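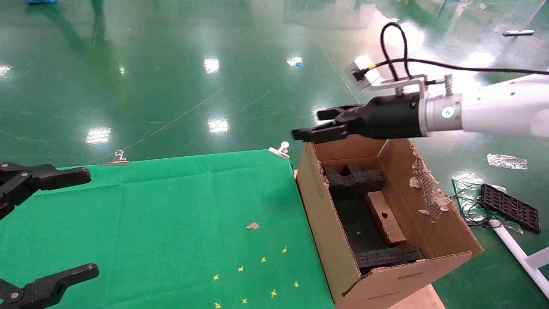

Page last changed: April 18, 2025

Foam, felt and the box that won't die

I promised last time I'd write something about packing, and a few of you wrote back to hold me to it, so this is the packing one. Get a coffee, it runs a bit long!

The box up top has a torn side, and yes, I am still using it. I know. Girish Bansal has told me more than once that a frayed panel means the box goes in the recycling, and Girish has shipped a lot more parcels than I have. But a ripped edge bothers me a lot less than bad foam does. If the piece inside can't slide, a tatty side wall is fine for carrying things between the bench and the shelf. I wouldn't mail it. For mailing I get a fresh one out, and that's where the two of us agree.

What I really want to talk about is the black foam with the notches. It sits along the far end of the box, and I've become a bit of a bore on the subject. A flat slab of foam pushes on the whole end of a block at once, and if the block is a hair too long you end up mashing it in with your thumb (I've done it, don't do it). With notches there's somewhere for the foam to go. The block settles between the two ends and you can lift it out again without a wrestling match. I got my first lot from Nollard in February, 115 strips in one bag, way more than I needed, and I've been cutting them up for everything ever since. If you're local and want a handful, just ask.

The wooden block with the hole near one end is the kind of thing I pack most. They're easy enough, nice and square, but watch that hole. Loose packing paper loves to work its way in there and then somebody at the other end spends ten minutes picking it out with a pencil. Foam at both ends, nothing stuffed on top until you've checked it doesn't rattle. Tip the box gently toward you, then away. If you hear a knock, add foam.

Now the cloth. Green felt over the table was an Irnholm habit that I brought home with me, and I can't work on a bare top anymore. It's quiet, it's kind to corners, and small stuff doesn't go skating off onto the floor. Two binder clips along the back edge hold it down, the ordinary silver ones out of the desk drawer. I tried tape (gummy) and I tried tacks (never again), and the clips win because I can whip the whole cloth off and shake it outside. I should do that more often, there's a scrap of cardboard sitting right in the middle of it.

The little yellow crosses are for lining things up. Set a box down without a mark and it creeps a bit every time you reach into it, and by the end of an afternoon you're packing at an angle and wondering why your shoulder hurts. Pick your marks, go back to them, done.

The floor is another story. I had every intention of writing a paragraph about keeping plastic bags and trays in one place, and then I looked at the crumpled bag and the tangle of wires down there and thought, maybe next month. The black grid tray does deserve a proper home, though. Antunes sells a shelf 6 inches deep that I've had my eye on, and if I buy it you'll hear all about it.

A couple of bits of business. The spring swap is on at the Benance hall, bring clean foam and flat boxes only, please, no peanuts. And somebody asked how to store felt when it's not in use: roll it, don't fold it, or you'll be fighting the crease for weeks. Keep the questions coming, I read them all even when I'm slow to answer.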